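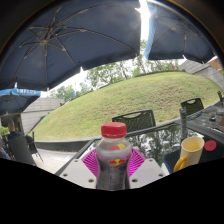
Noreen Mac an tSaoi finds that printed plates split at the screw holes unless the bolts are left a quarter turn loose until the pads are seated.

Seating the pads
Press each ribbed pad onto its plate dry, check that the ribs line up across the gap, then glue. Clamp for 60 minutes – longer in December if the garage is cold.

Checking the grip
Try a capped plastic bottle before anything ceramic. Open the fingers fully and approach level with the tabletop.

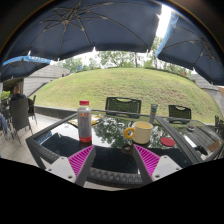
Tightening up
Snug the bolts in 2 passes, inner holes first. Re-check them after 200 grips.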